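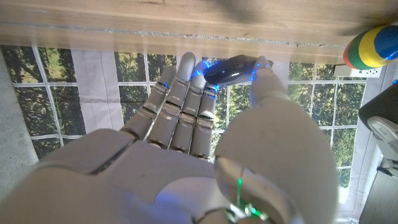

Starnesar Grip Planner, version 2

I started writing Starnesar when I got fed up with hand-tuning finger poses in a spreadsheet (yes, really, 119 rows of joint angles). You give it a hand model and a rough idea of where the object is, and it gives you back a grasp your controller can run. Small glossy stuff is what I care about most, the kind you'd pick up between a thumb and one finger while the other fingers stay out of the way, so pinch grasps got most of my time in this release!

What's new: the planner now treats the table edge as a real obstacle, and it replans mid-reach if the object estimate shifts. You can also lock any finger you don't want used. I use that one constantly.

It runs on Linux and talks to your arm through the Clemcombe bridge, or over plain sockets if you'd sooner roll your own. The Zatunley viewer comes in the same download, so you can scrub through a plan before anything moves. Please do that the first time.

The grasp library ships with 3572 starting poses and a plan usually lands in 35 milliseconds on my desktop. Very thin objects lying flat are still hit or miss, I'm working on it.

Single seat license, updates through August included. Shehata hand models are a separate download.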